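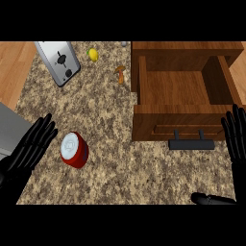 Guides > Family Channels > Part 2: Setting up

Print this page | E-mail this page

Setting up a family channel on Huvport

Updated Mon 17 August

If you've worked through Part 1 you already have a grown-up account with a confirmed e-mail address. Good. Now we get to the fun bit, where your kid's channel gets a name and a picture and starts to look like something. I've set up three of these now (two for my own children and one for a niece who wanted to review marble runs, and only marble runs) and I still forget where half the buttons are, so I wrote it all down.

You'll want half an hour, the kid in question, and a laptop. You can do it on a phone, but the Family tab is tucked away in the phone app and I've given up looking for it.

Making the channel

1. Sign in with YOUR account, the adult one. Check the initials in the top corner before you go any further.

2. Open the menu and choose Family, then Add a channel. If Family is grayed out, your e-mail hasn't been confirmed yet. Go back to Part 1, step 4.

3. Type in the channel name. You get 30 days before you can change it again, so say it out loud a few times first. My son picked one that sounded great in his head and came out as a sneeze when he said it on video.

4. Leave the real name box blank. It says "recommended" beside it, but the form goes through perfectly well with nothing in there.

5. Set Audience to Made for children. This switches off personal ads and direct messages in one go.

6. Pick a channel picture. A drawing works beautifully! So does a favorite toy against a plain wall. I'd skip the school photo, especially if there's a crest on the sweater.

7. Press Save draft. Do NOT press Publish yet, even though it's the big orange one and your child's finger will be heading straight for it.

Note: if you sign out at this point the draft is kept, but the picture sometimes isn't. Keep a copy somewhere you can find it.

Comments and who sees what

This is the part I rushed the first time and I was sorry about it later. My daughter's third video was her opening a box of plastic dinosaurs, very sweet, a bit wobbly, and I came back after dinner to 817 comments. Most were kind. Plenty were just strings of dinosaurs. A few I didn't want her reading, and I sat up till past midnight deleting them one by one, when there's a switch for the whole thing.

8. From the draft page go to Safety, then Comments. You get three choices: Open, Held, and Off. Held means they wait for you and nothing shows until you say so. Start with Off. You can go to Held in a month or two if your kid is asking.

9. Under Visibility, choose Link only. Grandparents can watch, cousins can watch, and the channel won't come up in a search.

10. Turn off Show location. It has its own little page under Safety, then More, and it's on by default for every new channel. Check it again after any big app update - mine flipped back once in December and I only spotted it by luck.

11. Add a second adult if you have one handy. They'll need their own Huvport account. Pick Can review, which lets them see everything and approve comments but not publish.

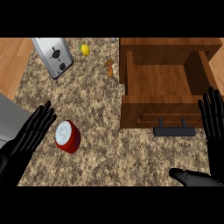
12. Now press Publish. Let the kid do it. There's confetti.

Caution: the second adult can also see the earnings page, if you ever turn that on. Worth knowing before you add your brother-in-law.

Uploading the first video

Keep it short. The limit on a new channel is 12 minutes, and I promise you that feels like a full-length movie when it's a six-year-old explaining a card game. Ours run to three or four minutes and that's plenty.

I edit in Nirnham, which is free for the basic version and has a blur brush that's easy enough for me to use. Any editor will do, though. Whatever you've got, watch the whole video through once with the sound on before you upload, and once more with it off. With the sound off you look at the background, and that's how I caught our house number reflected in a toy fire engine. With it on, listen for names, the school, the bus number, Mom shouting about shoes.

To upload, press the plus sign, choose the file, and wait for the green check mark. Long files can stick at 99 percent. Leave it alone and it'll get there. If you press the plus sign again you end up with two copies and have to remove one by hand.

Titles: let them write their own and just fix the spelling. Or don't fix the spelling. Our best-loved video is still called "I opend it".

If money comes up

It will come up. Somebody in your child's class will have told them about the kids who made millions opening toys, and by the weekend there'll be plans for a swimming pool. You can leave the earnings page off forever and the channel works just the same. If you do switch it on, this is how we did ours.

a. Go to Family, then Earnings, then Set up. It only appears once the channel has more than 300 subscribers.

b. Link a bank account in the child's name if your bank offers one. We used a savings account that needs a parent's signature to take anything out.

c. Keep a note of every toy you're sent for free. I use a paper notebook. The Drendton spreadsheet people keep recommending is nice too, and it adds up the columns for you.

d. Tick Contains gifted items on each video where it applies. It's right under the title box and easy to scroll past.

Note: rules about children's earnings are different from state to state, so check yours before the first payment arrives. I had an hour with a bookkeeper at Pētersons and came out with a much shorter list of worries.

Our channel has earned enough so far for one large pizza and a replacement tripod. The pool is on hold.

Taking a break

You can pause a channel from Family, then Pause, and nothing gets deleted. Videos are hidden until you bring them back. We paused for the whole of second grade, and my daughter picked it up again one rainy Saturday as if she'd never stopped. To delete for good, use Close channel, and download your videos first from the same page. The download link comes by e-mail and can take a day to arrive.

Part 3 covers lights, microphones, and getting a clear voice out of someone who's eating a cracker.

Print this page | E-mail this page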